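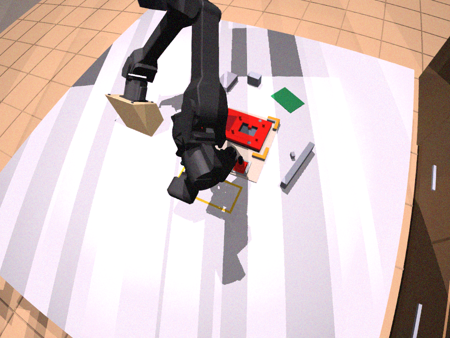 Simulated work surface with the arm over the red plate and base board.

Kurgate sensor boards: progress to the end of June
Last updated: Jul 5, 2024

The low-power water leak sensor is on its second board revision. The comparator stage now runs from a single coin cell, and the buzzer driver has moved to its own transistor – the first layout shared a ground return and gave false alarms.

Skarau delivered 1,470 bare boards in June. We have assembled and tested 1,364 of them. Most rejects had a lifted pad at the probe connector, and Demau has agreed to widen the footprint on the next order.

Standby current is still above target on 5 of the long-run units. Woo-jin Pyo is replacing the input capacitors on those and will repeat the test at Moon.

Spending is within the amount approved. We ask that the second payment be released now so that 800 enclosures can be ordered. The field trial follows once they arrive.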